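Write the Rule Down Before You Need It

I have been to a lot of meetings about robot safety, and I can tell you what happens in most of them. Somebody puts up a slide of a big orange arm in a cage. Everybody agrees the cage is good. We talk for an hour about the cage, the light curtain and the stop button, and then we all go back to our desks, where the things that really eat up our weeks have no rule at all.

So this is my pitch for boring rules. Small ones, the kind you can print on one sheet and tape to a door.

I work on the data side. People pick up a pair of hand-held grippers, do an ordinary chore with them over and over, and the recordings get used to train a robot to do the same chore. If you're in this line of work you know the drill, and you probably also know how loosely it tends to be run! The arms get a risk assessment. The people holding the grippers get a chair and a "you'll pick it up."

At Plendow, where I spent most of last year, we had 3,817 recordings of tabletop tasks by the end of February. A nice big number, and we were pretty proud of it. Then we went to use them, and 600 had to be thrown out. Nothing was broken. The trouble was that two groups of people had been working from two different ideas of what "start" meant. One group began with their grippers already over the table. The other began with them down by their sides and brought them up. Both are perfectly fine ways to start! You just can't have both in the same pile with no label saying which is which.

Would a rule have saved us? Sure. It would have been one sentence long. I've since written that sentence, and it took me less time than the email where I had to explain the 600.
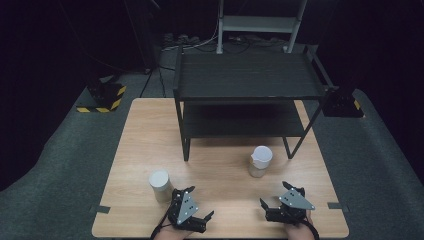 6 min read

A setup like this one is what I mean by ordinary work. A little two-tier shelf, a white cylinder with a lid, a small cup with a spout, a gripper in each hand. It's the kind of table where people say "come on, what's there to write down?" Well, plenty. Does the shelf go back to the same spot between takes, or are you supposed to move it? Which way does the spout point? Is the lid part of the task or does it stay put? If the cup tips over, do you stop, or do you pick it up and carry on? (Carry on, I say, and mark it. A recovery is worth having as long as people know it's a recovery.)

Look at the tape, too. There's a short dark strip on the left edge of the tabletop and another on the right. I love tape. Tape is the cheapest standard in the world. But a strip of tape with no sentence attached is just a strip of tape, and I've seen two people at the same bench read the same mark in opposite ways, one as "line the object up here" and the other as "don't go past here." My rule now is that any mark on a table gets a line on the sheet, and if you can't say what the mark is for, you peel it off.

And then there are the cables. Each of those grippers has a black strap or cable coming off it, and there's a whole tangle of cords and power strips on the floor behind the table. The published safety guides I've read are written with a machine in mind, something that moves by itself and could hit you. They have much less to say to a person standing at a table for an hour with a cable by each wrist. I'd like to see that change, but I'm not going to wait for it. Put it on the sheet: where the cables run, which side you walk on, and who checks before the first take.

The hazard striping on those black bases in the back is a good example of the gap, I think. Yellow and black says "watch out" in a language everybody in the building already speaks. We have a shared sign for heavy equipment. We don't have one for "this table is set and ready, please don't nudge the cup," and in my experience the nudged cup costs you more afternoons.

I know the argument against all this, because Wiebke Gerlach makes it to me every time we have lunch. She ran collection at Hagedorn and she's better at it than I am, so I listen. Her view is that rules make people stiff. Tell someone exactly how to reach for a cup and you get 70 takes of a person pretending to be a robot, and the whole point was to get a person being a person. You want the odd angles and the second tries. You want lefties doing it the lefty way.

She's right about the reaching. I'd never write a rule about how to reach, and the places that do (I visited one, over in Stostcombe, with a four-page sheet on elbow position, no kidding) end up with exactly the wooden stuff she complains about. But I think she lumps two things together. There's what the hands do, and there's everything around the hands. Leave the first one alone. Be really picky about the second: the start, the end, the marks, the lighting, the breaks, what counts as a failed take and who gets to call it.

That last one matters more than it sounds. If the person doing the work isn't allowed to call a bad take, they'll let it through, and you'd do the same at the end of a long shift. On the Inetti project we gave that call to whoever was holding the grippers, no reason required, and the review pile got smaller the same week. People know when they've fumbled.

Breaks belong on the sheet for the same reason. A gripper feels like nothing when you first lift it. Give it an hour. Tired wrists make slow, droopy motions, and nothing in the file says "my arm hurt."

How long should the sheet be? Mine has 6 lines right now. I'd let it grow to one side of one page and then start kicking things off. I also think the date should go on it, and on every recording made under it, so that when you change your mind (you will) you can tell the old pile from the new one. The copy on our door says 22nd March. Someone has already penciled a question next to line four, and it's a fair one, so I guess there'll be a new copy soon.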